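The table for one, and why it's back

Sunday, half past eleven, and Ginevra Piras is still fussing with a placemat. Straight on? Diagonal? Diagonal wins. It usually does in her flat above the old bakery in Fukstead, where she sets small tables for people who eat alone and would like to stop doing it over the sink.

Black cloth first. Always. Then something pale and woven on top, so the food has an edge to sit against. One round plate. One bit of strong colour -- red if you've got it. 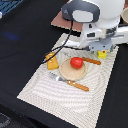 Red on tan, white on black, and an orange-handled spoon at a slant.

Her monthly column for Santoro got 1,462 letters last year, mostly from people asking what to do with a tiny table. Her answer is dull and it works: buy less. A cloth, a mat, a plate. She spent 160 pounds on her first proper setting and reckons she'd do it for a quarter of that now, mostly from the Lorville market, early, before the good linen goes.

Arsen Kuzmenko, who shares the lease, disagrees about nearly everything. He'd have two plates out. He'd have candles. "It looks like someone's about to leave," he says of the single setting, then sits down at it anyway.

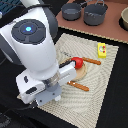
The round plate is the bit she won't budge on. Square ones fight with the mat, she says, and a raised rim stops things rolling off when you reach for teh salt. Keep it near the middle. Let everything else lie at an angle, nothing lined up like a hotel.

Washing up takes 2 minutes. Mat gets shaken out of the window, cloth goes back on the hook till supper.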